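Protokoll der Mitgliederversammlung des Stempel- und Postgeschichtskreises Bornley

6. März, Vereinsraum im Haus Ciobanu
Leitung: Evanthia Kyriakidis
Protokoll: Silviu Costache
Entschuldigt: Bontu Assefa (hat aber einen langen, wunderbaren Brief geschickt, siehe TOP 3)

TOP 1 Protokoll vom Februar
Ohne Änderungen angenommen. Elaine Guerra bittet darum, dass die Protokolle künftig auch im Schaukasten aushängen. Wird gemacht.

TOP 2 Nachlass Fumard
Gheorghița Zamfir hat die Durchsicht abgeschlossen, und was für ein Schatz das ist! 2672 Belege, darunter ganze Serien von Orts- und Sonderstempeln, die uns bisher völlig gefehlt haben. Der Zustand ist überwiegend sehr gut, nur zwei Alben haben Stockflecken und werden getrennt gelagert. Gheorghița hat einige Stücke herumgereicht, und die Tagesordnung geriet darüber für eine gute Weile in Vergessenheit. Besonders die Bahnpostbelege haben es allen angetan.
Beschluss: Der Nachlass bleibt als geschlossener Bestand zusammen und wird nicht aufgeteilt. Einstimmig. 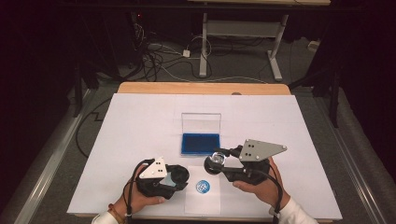 Für die Unterbringung brauchen wir säurefreie Hüllen und Kartons. Das Angebot der Firma Plukia liegt bei 180 Euro, Lieferung inbegriffen. Elaine hat die Muster mitgebracht, die Hüllen sind angenehm fest und schließen sauber.
Beschluss: Bestellung wie angeboten. Einstimmig. Elaine übernimmt das.

TOP 3 Frühjahrsausstellung
Bontu schlägt in seinem Schreiben das Thema »Die Welt im Kreis« vor, also runde Stempel aller Art, vom Tagesstempel bis zum Vereinsemblem. Große Begeisterung! Drei Vitrinen sind uns zugesagt, eine davon soll ganz dem Nachlass Fumard gehören. Silviu schreibt die Texttafeln, Gheorghița wählt die Belege aus. Wer eigene Stücke zeigen möchte, meldet sich bitte direkt bei ihr, gern auch mit Kuriosem.
Offen ist noch die Beleuchtung. Evanthia fragt beim Haus nach.

TOP 4 Jugendgruppe
Zwei neue Kinder sind dabei, beide mit Feuereifer. Beim nächsten Treffen entwerfen sie eigene Stempel. Gesucht werden noch Stempelkissen, die Farbe ist egal.

TOP 5 Verschiedenes
Der Schlüssel zum Materialschrank hängt jetzt rechts neben der Tür. Elaine hat doppelte Kataloge abzugeben, sie liegen zum Mitnehmen auf der Fensterbank.

Nächstes Treffen am gewohnten Ort, Einladung folgt per Post, wie es sich für uns gehört!

gez. Silviu Costache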